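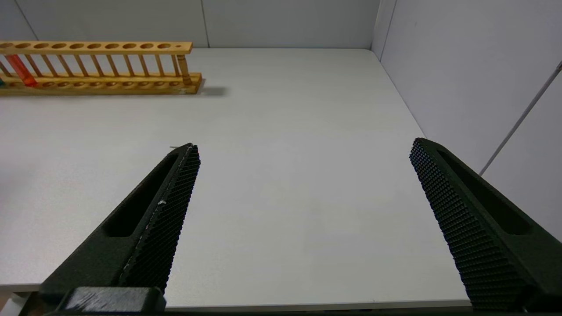 Ticket 205 : le plateau blanc de la table marque et reste collant

Demandeur : Shuk-fan Hsiao
Lieu : atelier Lallum, table de tri
Catégorie : mobilier / entretien
Priorité : normale
État : résolu

Description du problème

Depuis le changement de produit en février, le plateau garde un film légèrement collant après le nettoyage. Les feuilles y adhèrent quand on les fait glisser et les étiquettes posées à l'envers laissent une trace. Le film se sent surtout au centre, là où l'on travaille le plus. Les bords sont corrects.

Produit utilisé : Flelel multi-surfaces, en dilution, avec les lavettes habituelles. La table est essuyée le soir, sans rinçage.

Journal

9 h 10, support Postma
Bonjour, merci pour le signalement. Pouvez-vous indiquer le dosage et nous dire si les autres tables sont concernées ?

9 h 40, Shuk-fan Hsiao
Le dosage est de 3 bouchons par seau. Les deux tables grises du fond sont nettoyées avec le même seau et n'ont rien, mais on s'en sert peu.

10 h 05, support Postma
La fiche interne prévoit un seul bouchon. Merci de faire un essai à l'eau tiède seule, sur la moitié gauche du plateau, puis de sécher avec un chiffon propre. Ne pas utiliser d'alcool ni d'éponge abrasive pour le moment.

11 h 30, Shuk-fan Hsiao
Essai fait. La moitié gauche est moins collante, le chiffon est ressorti gris. Il reste quelque chose au toucher. La moitié droite n'a pas changé.

11 h 45, support Postma
Il s'agit d'un dépôt de produit accumulé. Refaire le même passage sur tout le plateau, 3 fois de suite, en changeant l'eau entre chaque passage. Laver aussi les lavettes sans adoucissant.

15 h 20, Shuk-fan Hsiao
Trois passages faits. Une feuille glisse normalement d'un bord à l'autre. Il reste une auréole mate près du chant, visible en lumière rasante.

15 h 35, support Postma
L'auréole peut venir d'un ancien adhésif. Appliquer un peu de Clateletti sur un chiffon, frotter sans appuyer, rincer. Essayer d'abord sous le plateau.

16 h 15, Shuk-fan Hsiao
Pas de réaction sous le plateau. L'auréole est partie. J'ai corrigé le dosage sur la feuille au-dessus de l'évier et ajouté le rinçage. Vous pouvez fermer.

16 h 20, support Postma
Ticket fermé. Rouvrir sous le même numéro si le film revient.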